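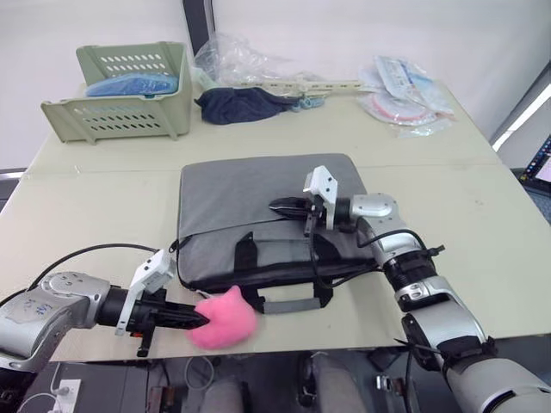

*Two arms, one laptop bag. The left gripper is on the pink plush, the right one sits just over the bag.*

The Kevbridge rulebook for shared-table robot work runs to 13 pages. Most labs we called have read the first 2.

A shame. The good stuff is in the back. Page nine has a whole section on cables — where they may loop, where they may not, who checks. Page eleven is soft goods. Bags, cloth, toys, anything that sags when you lift it. Older rules were written for hard parts in fixed trays, and a padded sleeve with floppy handles breaks nearly every assumption in them.

Pesell, which runs two-arm cells out of a converted print shop in Padilla, adopted the whole thing in November. Grumbling at first. The crew had their own habits, some good, some plain weird, and a sheet of paper taped inside a cabinet door that served as policy. The sheet is still up. Somebody has crossed out most of it.

## Who owns the middle

Biggest fight in the drafting was over the middle of the table. Two arms, one object, both allowed to touch it. Early drafts banned that outright — one arm works, the other parks. Clean rule, useless rule. Try handling a laptop bag with one hand.

What survived is a bit messier. Both arms may be on the same item if one is named the holding arm before the run starts. The holding arm moves second. Always second. If the two plans disagree, both stop and a person looks. Operators hate that last part, it eats time, and the Ultness people (who wrote most of the section) wouldn't budge on it.
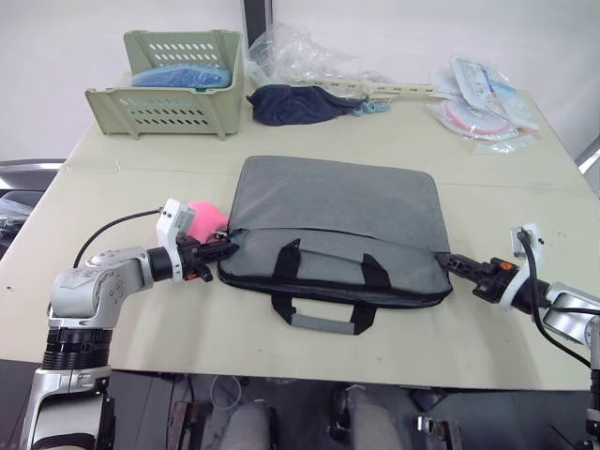 *Both grippers at the bag, one on each end. Spare items stay toward the back wall.*

Then clutter. The rulebook doesn't ask for a bare table, which surprised us. It asks that anything not in the task sit behind the work area, and that the layout be written down before the first run. A basket, a heap of cloth, packages in plastic, fine. Clear plastic gets its own paragraph becuase depth cameras do badly with it. Keep it back, keep it out of the reach path, note it in the log.

The log is the other sore spot. Every stop gets a line. Pesell's had 300 lines by the end of the first month, and the shift leads were ready to quit writing. They cut the form down to time, arm, item, reason. Better. People fill it in now.

## Straps, rings, pull tabs

Small parts that hang are where page eleven earns its keep. A zipper pull, a webbing loop, a metal ring for a shoulder strap. Fingers closing near one of these can catch it, and a caught ring comes along for the ride whether you planned it or not. So the rule — look from the wrist camera before closing, not just from the head view. The head view can miss what's hanging under an edge. 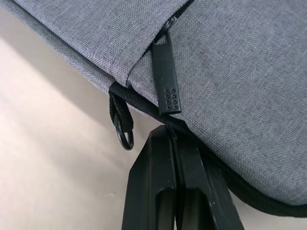
## What it costs

Pesell puts its own bill at $4,000, nearly all of it staff hours. Rewriting the start checklist, retraining both shifts, redoing the floor tape. No new hardware. Smaller shops will still wince at that.

And there are gaps. Nothing on lighting, though a bright window beside a table can wreck a camera view for half the afternoon. Nothing on how worn a gripper fingertip can get before it has to be swapped. Ultness says wear limits are in the next draft. Lighting is "under discusion," according to the notes we saw, which also spell it that way.

In Padilla they've gone ahead and written a lighting rule themselves. One line, in marker, on the cabinet door. Blinds down before the first run.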